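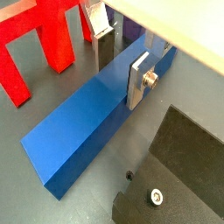

What the Ship Lists Left Out

I went over to Bovville on a Friday to talk with a woman who has spent most of her retirement chasing her grandfather across an ocean. She had the coffee on before I got my coat off, and we talked until it was dark!

Her people came from a village of almost 800, and the family name was Prorkitz back then (the spelling wandered a lot). "I looked for him under P for two years," she told me. "He was under B. Somebody heard it wrong at the dock and wrote it down that way."

I asked what she knew about the crossing itself. Very little, she said — he never talked about it, only about the bread. "He was 40 and he'd never been on a boat. He told my mother the bread was so hard he saved a piece to show people."

She has 2,000 names in her tree now, most of them cousins she's never met. One branch stops cold in September, with a baptism and no last name for the mother. I said I'd have given up by then.

"Oh, I did," she said. "Then a cousin wrote to me with a box of letters, and I can't read a word of them." She's taking a language class at the library this winter, Tuesday or no Tuesday, snow or no snow.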